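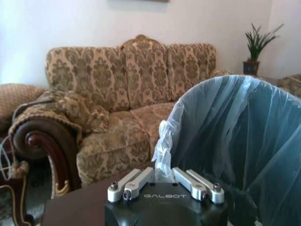 Round bin with a clear liner

Ticket: gel top coat staying tacky after full cure
Product: Skustby No-Wipe Top Coat, 7 ml
Lamp: Dehghan 36 W
Status: Resolved

Reported Friday, 9:40 a.m.
Customer says the top coat is still sticky after 60 seconds under the lamp. Both hands affected, thumbs worst. Base and color layers seem fine. Color is from another brand, Sillton, two thin coats. Customer has used the same lamp for a year with no trouble. Bottle bought from the Dodville store in April.

Reply 1, 10:15 a.m.
Please check that the bottle says No-Wipe on the side label and not Classic. The Classic top coat leaves a sticky layer by design and has to be wiped with cleanser. The caps are the same color, so they do get mixed up. Also tell us which timer setting you are using.

Customer, 11:05 a.m.
Label says No-Wipe. Timer is on the 60 button. Wiping with alcohol takes off the tackiness but the shine goes dull. 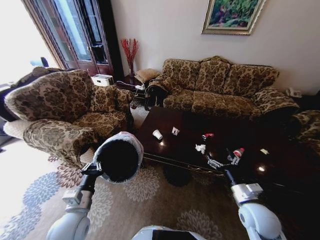
Reply 2, 11:30 a.m.
Dull after wiping means the coat is under-cured. Steps to try, on one nail first:
1. Roll the bottle between your palms for a minute. Do not shake.
2. Wipe the brush on the neck so the coat goes on thin.
3. Cure four fingers together, then the thumb alone, laid flat under the lamp.
4. Use 120 seconds. If the lamp has a low heat mode, turn it off – it runs at reduced power.
5. Wait two minutes before touching the nail.

Customer, 1:20 p.m.
Low heat mode was on. Turned it off and did one nail at 120. Hard and shiny. Thumb still slightly soft at the side.

Reply 3, 1:45 p.m.
Good. For the thumb, cure a second time for 60 seconds with the hand tilted a little toward the soft side. If skin feels hot, take the hand out and start again after a short break. Any nail that stays soft should be removed and redone – please don't put more top coat over it.

Customer, 3:10 p.m.
Redid the thumb. All ten are fine now.

Closed. Cause: low heat mode left on, coat applied too thick. No replacement sent.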